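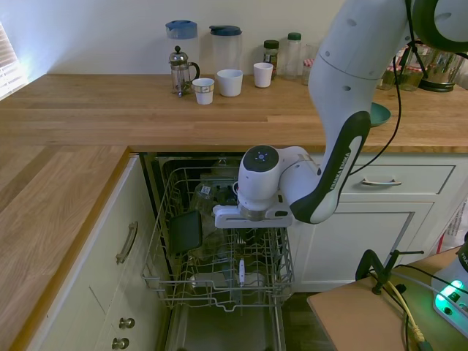

Slide 1: Lower rack out, door all the way down

Planning a Kitchen from the Dishwasher Out
Speaker notes, Jul 1, 2022

Leave the slide up while people find seats. Say hello, thank Marisol Mamani for the invitation and for the coffee. Phones can stay on, I like it when people look up their own floor plans during the talk.

Opening. Ask for hands: who has stood in a kitchen holding a stack of clean plates, waiting for somebody to move? Let them laugh, then ask who was the somebody. I love this question because everyone has a story and most of the stories are about their mother-in-law.

Main idea, say it slowly. We draw kitchens with the doors shut. The floor plan shows a tidy rectangle under the counter, and then real life opens that rectangle and pulls out a rack, and the aisle you paid for is gone until the dishes are put away. So tonight we draw everything open first — dishwasher, oven, fridge, trash drawer — and only then decide where the cabinets go.

Slide 2: The Sturner Street kitchen, before
This was the first kitchen Higinio Cervantes and I did together. Sink in the corner, dishwasher at a right angle to it. Looks great on paper! Act this bit out: stand at the sink, open the pretend door, show how I'm now trapped in the corner with a wet frying pan. Use the tape on the floor, it's already down. Get a volunteer from the front row to try to walk past me.

Slide 3: Same room, after
We slid the dishwasher over by one cabinet, and that was the whole fix. The owner had been ready to knock down a wall. Pause here, people usually want to take a picture of this one.

Slide 4: The plate walk
My favorite part, don't rush. We asked 63 households to write down every trip they made while unloading, and we ended up with 2,073 trips on paper slips, some of them with jam on. Glasses were the worst. People keep them near the fridge or near the table, and they walk there and back with a couple in each hand, over and over. Everyday plates did much better, mostly they were already in the cabinet overhead.

If someone asks: no, we didn't pay anybody, and no, it isn't a proper study. These were friends, clients, and people from the April workshop.

Slide 5: Things you can do without a contractor
Move the everyday glasses before you move anything else. Try standing with the door down and see what you can reach without taking a step. That's your prime storage, and in most homes it's full of cake pans and a fondue set. (Confess about my fondue set.)
Look at which way the upper cabinet door swings too. Burgi Egger flipped hers in an afternoon with a screwdriver and she still talks about it.
Leave a landing spot on the counter, wide enough for a stack of bowls.

Slide 6: When you are renovating
Ask for the appliance drawings with doors open. Suppliers have them, they just don't send them unless you ask. Check the handle on the cabinet across the aisle as well. Halldóra Baldursdóttir's island was beautiful and the door hit the knob every single night.
Skip the part on raised dishwashers if we're past the half hour. Otherwise: great for backs, hard on counter space, worth mocking up with a cardboard box for a week.

Slide 7: Exercise
Hand out graph paper and the 2 colored pencils each. One color for doors shut, the other for doors open. Ten minutes. Walk around, look at everybody's, ask who cooks and who unloads.

Questions, then remind them the blank trip slips are on the table by the exit. Collect the pencils.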